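Section 4: Setting Up a New Season in Lowther Scorebook

Welcome back, and thank you for keeping score for your club for another year! Most teams find it easiest to do this part in March, before the first practice games – but any time before opening day will do nicely.

1. Open the Season menu and choose Start New Season.
2. Type in your club name and home field, just as you'd like them printed on the scorecard.
3. Choose how many past games to carry over. The scorebook holds up to 4000 games in all.
4. Press Save and wait for the green check mark.

Caution: Starting a new season closes the old one for good, so please finish any open box scores first.
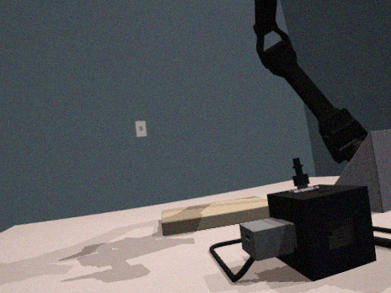
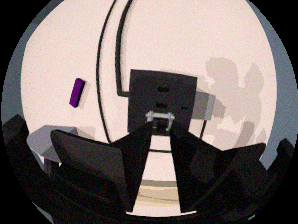

Your roster comes next, and it's well worth pouring a cup of coffee for. Add each player by last name, then jersey number, then batting side. When you reach the field diagram, pick a background you can read in bright sun; a pale pinkish-white, like the surface in both pictures, is easy on the eyes and lets the dark base lines stand out well.

5. Drag each player to a position on the diagram.
6. Press Lock Lineup when you're happy with it.

Note: Old averages come across with the players – Huia Tomoana's career 187 hits, for instance, will still be there on her page.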